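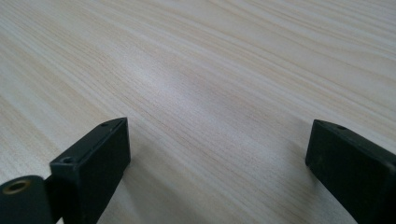 Ticket: Pale cloudy patch on Sakai tabletop
Status: Solved
Opened by: Kelly Fagundes

Kelly, Tuesday
Hi all! I love this table, the pale streaky grain is gorgeous, but there's a whitish patch near the middle and I can't tell if it's a mark or just light. I can still see the grain lines through it. Nothing in the care leaflet covers it. I've only wiped the top with Vulia soap, 2 capfuls to a bucket.

Estrella Alvarado, Graltura support
Great grain on that one! Grain showing through a soft bright area often means glare. Please close the blinds, switch off the ceiling light and look again from the other side of the table. If the patch moves or goes away, leave the finish alone. If it stays put, wipe with plain water, dry with a soft cloth and tell me how it feels to the touch. No sandpaper yet, please – not even the 2,000 grit.

Kelly, 4:30 p.m.
Blinds closed, light off, and it's gone! Walked all the way round to be sure – smooth everywhere. So happy I didn't start rubbing at it. Is the same soap OK for the legs?

Estrella
Wonderful! Yes, same mix for the legs. Closing this one.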